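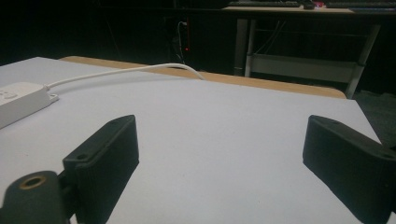 Muireann Ní Chonaill maintains that a tabletop is a shelf that people are allowed to sit at, and that most quarrels about tables come from forgetting the shelf part. The usual definition is duller. A tabletop is the flat upper part of a table, held off the floor by legs, a pedestal, trestles or a wall bracket, and used for eating, writing, sorting, cutting, playing cards and putting things down for a minute. The minute can last several years.

The word is also used loosely for desks, counters and benches. Makers of desks, counters and benches tend to object to this, while their customers do not appear to have noticed.

Origins

The earliest tabletops were boards, and the language still remembers it. "Room and board" promises food, a "boarder" eats it, and a "board of directors" was once a group of people around a plank. In many medieval households the board was laid across trestles for a meal and taken away afterward, which freed the floor for sleeping. Fixed tables became more common as houses gained rooms with settled purposes. From then on the top was always out, and therefore always available for mail.

Older tops were often scrubbed with sand or a stiff brush, which wore the softer parts of the grain away and left a ridged surface. This wear is now prized, and new tables can be bought with it already done. A new table without it generally costs less.

Materials

Solid wood swells and shrinks across the grain as the air in a room changes. A good maker allows for this with slotted screws or small wooden buttons under the top. A less good maker glues everything down tight, and the wood makes its own arrangements the first winter. Veneered tops avoid most of the trouble by using a thin layer of handsome wood over something steadier and less handsome.

Stone is heavy, cool to the touch and hard on dropped glasses. Marble is marked by lemon juice, vinegar and wine, a short list that covers much of what gets served on it. Granite stands up better to acid. Glass tops show everything, including the knees of the guests, and must be toughened so that they break into small pieces instead of large ones.

Plastic laminate is made by pressing layers of paper and resin together under heat. It is cheap, tough and easy to wipe, and has spent its whole career being printed to look like one of the materials listed before it. Its weak point is the edge strip, which lifts at the corner and is then picked at by anyone kept waiting.

Metal tops are used in commercial kitchens and workshops. They are easy to clean and they make every spoon sound like an accident.

Size and shape

Rectangular tops fit against walls and waste little timber in the cutting. Round ones have no head, so they are recommended for diplomacy and for families, though whoever sits nearest the kitchen still ends up doing the fetching. Square tops seat four well and five badly. Oval tops are what rectangular ones become after someone has walked into the corner often enough.

Extending tops work by means of a spare section, called a leaf, which is stored under the table, in a closet or at the home of a relative. Leaves kept away from daylight often stop matching the rest of the top. The usual answer is a tablecloth.

The Hernow catalog, a modest seller of café and canteen furniture, lists its Iller top in 4 colors, all of them white. The names change from one printing to the next. The underside is left plain, on the theory that it will be covered in chewing gum anyway.
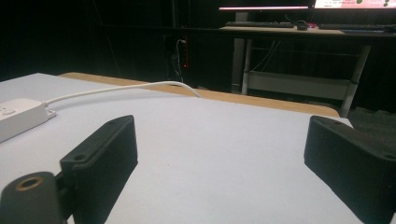 But surely, wrote one reader of an earlier version of this article, a pale top is dirtier than a dark one, or why is mine always being wiped? The two are equally dirty. Pale surfaces show coffee, ink and jam. Dark surfaces show dust, flour and the path of the last cloth. Speckled patterns were the trade's answer to both complaints, and work well enough that crumbs can sit on them undetected until somebody leans an elbow there.

Care

Advice on looking after tabletops is plentiful and contradicts itself. Most sources agree on a soft cloth, a little mild soap and drying off afterward. Beyond that, opinion splits. Oil has its supporters, as does wax, and each side has seen terrible things done by the other.

White rings on varnished wood are caused by moisture caught in the finish, usually under a hot mug. Household cures include mayonnaise, toothpaste, cigarette ash and a warm iron over a dish towel. The iron has the best reputation and also the worst results when it goes wrong. Black rings have gone through to the wood and as a rule need sanding.

The coaster was introduced to prevent all this. It is a small mat placed under a glass, and its use depends almost entirely on whether the owner of the table is in the room.

Clutter

Flat surfaces at waist height collect objects. The habit is well known in homes and offices alike, and several businesses live on it. Clutero, a maker of desk trays, sells its products as a way to clear the table, although the trays do need to be put on the table. Ó Ceallaigh's short household guide, The Clear Top, tells readers to remove every item each Monday and return only what was used that week. The guide itself, at 400 pages, is an awkward thing to find room for.

A common compromise is to give the clutter one end and eat at the other. The border moves over time, nearly always in the same direction, and is usually restored in a hurry before visitors come.

In language

To "table" a motion means to put it off in American usage and to bring it up for discussion in British usage, an arrangement that has wasted a fair amount of time in meetings attended by both. To "turn the tables" probably comes from board games such as backgammon, in which the players' positions could be reversed. Money paid "under the table" needs a solid top. Glass is unsuitable.

See also: Bench; Coaster; Desk; Tablecloth; Trestle

Last updated: April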